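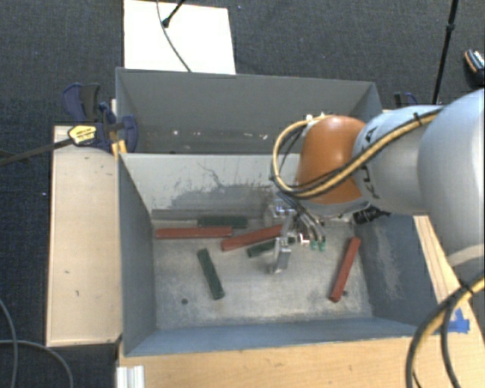 Cleltex Wool Blanket, Wasville Weave

We have been selling this blanket for 17 years now, and it is still the one we reach for ourselves when the first cold nights come along in November. It's a good, honest weight (800 grams for the throw), heavy enough to stay put on your lap but not so heavy that you feel pinned to the couch — and if you have a dog who likes to share, well, there is room for the dog too!

The yarn is spun for us by the Gunn mill in Wasville, where they still take their time over it, and the weaving is done a short drive up the road. New blankets can feel a touch crisp when you first unfold them. Give yours a few weeks of regular use and one gentle wash, and it will soften up beautifully.

Colors: Oatmeal, Barn Red, Creek Blue
Throw: 41 by 60 inches
Edges: hand-knotted fringe on the short sides
Item number: 912

Washing is easier than most people fear. Cool water, a little wool soap, no wringing, and then lay it flat on a towel out of the sun. Please don't put it in the dryer, however tempting that is on a rainy afternoon. For summer storage we like the Pivovex cotton bag, which lets the wool breathe and folds down to almost nothing when it's empty.

Each blanket is woven in small batches, so the shade may differ a little from one to the next. If you are buying a pair for the same room, leave us a note at checkout and we will gladly pick two from the same batch for you.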